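A visit to the Gudside packing works, Hikton

Posted 30 May 2021

Our group had been trying to get into Gudside for more than a year. The works is on the east side of Hikton, past the rail yard, in a long brick building that used to make stove parts. Gudside now does small-lot packing and kitting for other companies: spare parts, repair sets, hardware that has to go out in the right box with the right slip of paper. It has 300 people on the payroll across two shifts. We went because several of us work in similar places and wanted to see what happens to the jobs when robots are brought in.

The visit started in the canteen with coffee and a short safety talk. Everyone got a vest and a pair of glasses. Phones could be used in the automation room but not on the main floor, where customers' goods are out in the open.

The main floor is still mostly hand work. There are two rows of benches, each with a rack of bins behind it and a screen at eye level. The packer reads the order, picks the parts, checks them against the screen, and closes the box. A good packer on the simple lines gets through 905 boxes in a shift. On the repair sets it is far fewer, and the supervisors said they no longer compare one line with another, which used to cause bad feeling.

Returns are handled at the far end, in a section called Dogar after the street it faces. Boxes come back from customers in every state, some never opened, some with half the contents gone. Each one has to be looked at, opened, sorted, and either restocked or scrapped. It is the job people least like to be given. The benches are low, the light is poor, and there is a lot of reaching and turning. Last year the works handled 2534 returned cartons in September alone, and two people went off with wrist trouble in the same month.

Returns is where Gudside has decided to start with automation, under a project it calls Ivau. The room is behind a glass partition next to Dogar. The cell has two arms working over one pale surface, with walls on three sides, and small goods are put down in it for the arms to practice on.

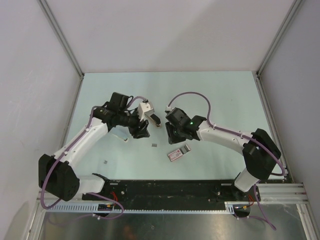
The small red and white box, from the cell and from the gripper:
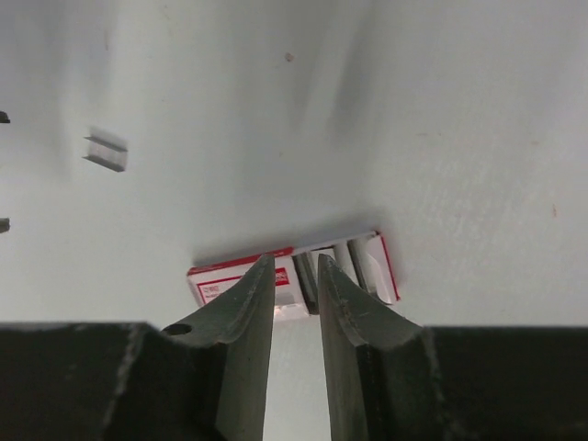
Two former returns packers now work in the room full time. They set out the goods, start the runs, and write down what went wrong in plain words. The engineers told us they had first planned to do this themselves, but they kept choosing items that were easy to pick up. The packers knew which ones came back bent, which flaps would never stay shut, and which cartons people taped all the way around. The list of test items was thrown out and written again by the packers in the second week.

One of them walked us through a normal morning. She puts out a few items, never lined up, and lets the arms try. If a grip fails twice on the same item, she stops the run and makes a note. She said the hardest part of the change was standing still. After eleven years at a bench she kept wanting to reach in and do it herself, and it took her most of a month to stop. Her wrists are better. She misses talking to the people on either side of her, and she goes back to the main floor for her breaks.

Pay came up, as it always does. The two packers moved up one grade when they took the job. It was a temporary grade at first and was made permanent after the shop representatives pushed for it. There is a written agreement that nobody in returns will be let go because of Ivau before the end of next year. We asked what happens after that and the plant manager said he did not know yet. Some in our group thought that was a poor answer. I would sooner have that than a promise he can't keep.

As for speed, the arms are slow. A person on the Dogar benches can sort a small carton in the time it takes the cell to decide how to approach one. The manager was open about this and said the aim for the first stage is the night backlog. Returns that arrive after the second shift now sit until morning, and the morning crew starts the day behind. If the cell can do the plain cases overnight, even slowly, the crew comes in to a shorter pile made up of the harder ones.

That last point led to the best discussion of the day. One of the Dogar packers, who had joined us on her break, pointed out that the plain cases are the restful ones. If the robot takes all the easy cartons, the people are left with eight hours of broken and taped and half-empty ones – and the target per hour was set when the work was mixed. The manager agreed that the target would have to come down. It was not clear that anybody had put a number on this before, and he wrote it in his notebook.

We finished with half an hour on training. Gudside runs a course on Thursday afternoons, in paid time, covering how to start and stop the cell, how to clear a jam, and how to fill in the log. It is open to anyone on the floor. Most of those who signed up in the first round were under thirty, so the second round was offered first to people with long service, and it filled up. The course room also has the old stove works' time clock on the wall, still running and four minutes slow.

Practical notes for anyone thinking of going. The works takes groups of up to a dozen on weekday mornings, and you need to ask at least a month ahead. Closed shoes are required and they do check. The parking lot is small, but the bus from Hikton station stops at the gate. The tour involves a good deal of standing, and there are stairs up to the canteen with no elevator. Ask for time at the Dogar benches as well as in the automation room; it was not on our schedule and we had to request it on the day.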